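¿Cómo se compra un robot? Guía para lectoras y lectores de 8 a 12 años

Sección: Cómo funcionan las cosas

Comprar un robot se parece poco a comprar un juguete. Antes de pagar, un centro de enseñanza o un laboratorio debe elaborar un presupuesto. Un presupuesto es una lista en la que se escribe todo lo que se necesita, cuánto cuesta cada cosa y de dónde saldrá el dinero.

En el Centro Educativo Treloar, los brazos robóticos practican tareas de cocina. Para ello necesitan una encimera, un fregadero y utensilios sencillos, y todo ello figura también en la lista de compra. 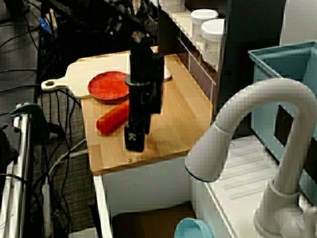 Texto: Redacción infantil del Centro Educativo Treloar
Publicado el 24 de septiembre

Primer paso: decidir la tarea

La primera pregunta es qué deberá hacer el robot. Un brazo que va a mover un plato necesita una pinza, es decir, la pieza del extremo que sirve para agarrar. Un robot que va a recorrer pasillos necesita ruedas. Si la tarea no está clara, se corre el riesgo de comprar una máquina demasiado grande o demasiado cara.

Segundo paso: pedir precios

El Centro solicita siempre el precio a más de una empresa. Para el proyecto Nikau se consultó a dos, Irkatton y Bercombe. Cada una envió un documento llamado oferta, en el que se indica el precio, el plazo de entrega y la duración de la garantía. La oferta de Irkatton prometía la entrega en 17 días; la de Bercombe, en 31. El precio más bajo no siempre gana: también se valora que haya piezas de repuesto.

Tercer paso: no olvidar lo pequeño

Alrededor de un brazo robótico hacen falta cables, soportes y abrazaderas. Además, hay que reservar dinero para los objetos con los que el robot practica. En el proyecto Nikau, los utensilios y recipientes costaron en total 426 euros, y los cables, casi otro tanto.
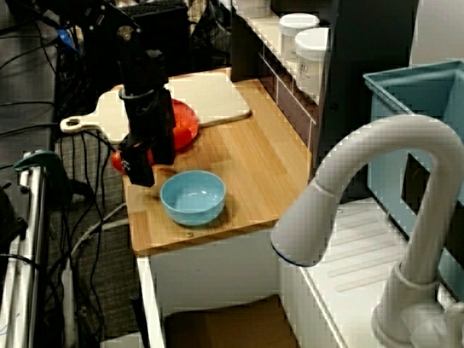
Puesto de prácticas con encimera de madera, cuenco azul claro y grifo blanco.

Cuarto paso: pensar en el espacio

Conviene medir la sala antes de hacer el pedido. El brazo debe poder moverse sin chocar con los muebles, y las personas deben disponer de sitio para trabajar a una distancia segura. También se comprueba dónde están los enchufes.

Quinto paso: planificar los años siguientes

Un robot sigue costando dinero después de la compra. Consume electricidad, necesita revisiones y algunas de sus piezas se desgastan. A este gasto se le llama mantenimiento. El Centro revisa sus equipos cada 12 meses, en julio, cuando no hay clases.

Palabras para recordar

Presupuesto: plan en el que se anota el dinero que se va a gastar.
Oferta: documento con el precio y las condiciones de una empresa.
Garantía: tiempo durante el cual la empresa responde si el aparato falla.
Mantenimiento: cuidados que una máquina necesita para seguir funcionando.

Actividad para el aula

Elegid una tarea que podría hacer un robot en vuestro colegio. Escribid una lista con todo lo que haría falta comprar y separad lo imprescindible de lo que puede esperar.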